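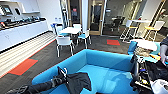

*Figure 1. Blue upholstered sofa with a black jacket on it.*

## 2. Method

The survey compared how furnished common rooms at Lisdale are used in term time. Two rooms were chosen, Skyrme and Urna, as they have the same floor area and similar opening hours. Skyrme has soft seating; Urna has upright chairs and tables.

Occupancy was logged every 20 minutes over 12 days in May. A seat was recorded as "occupied", "held" (belongings left, no person) or "free". Sofas were treated as a single seat if anything lay on the seat surface.

## 3. Results

Held seats made up 13 per cent of all records in Skyrme and 2 per cent in Urna. Most held records in Skyrme fell between late morning and mid-afternoon. Coats and bags were the most common items. In Urna, belongings were usually kept under the table and did not block a chair.

## 4. Limits

The single-seat rule for sofas raises the Skyrme figure. Logging stopped at 18:00, so evening use is not covered. The Flindura building was left out; its common room was closed for rewiring during the survey.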